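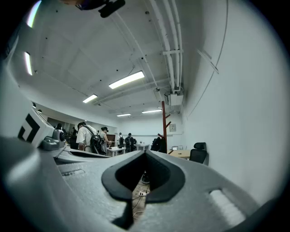 How many demonstrations does one task need before training is worth starting? For a single pick-and-place task, we start at 400 accepted episodes.

Aug 4, 2025 | Idun Halvorsen
3 min read

Speaker notes, hand-held collection

Slide 1. Give the total first: 3401 episodes recorded, all tasks. Then the rejects: 151. Pause for the table.

Slide 2. Reject causes. Lost tracking is the main one. Second is the operator starting before the sync signal. Credit Mehwish Dogar for the relabeling.

Slide 3. Operators. Cap each person at 40 episodes per session. Grip speed drifts after that and the policy learns the drift. Skip the Rikuvine comparison if short on time.

Slide 4. Rooms. Same task, different room, new lighting. Do not mix calibration files between rooms. Expect a question from Otakar Šťastný on wide-angle distortion; answer is in the backup slides.

Get the Bralterlow newsletter. Unsubscribe at any time.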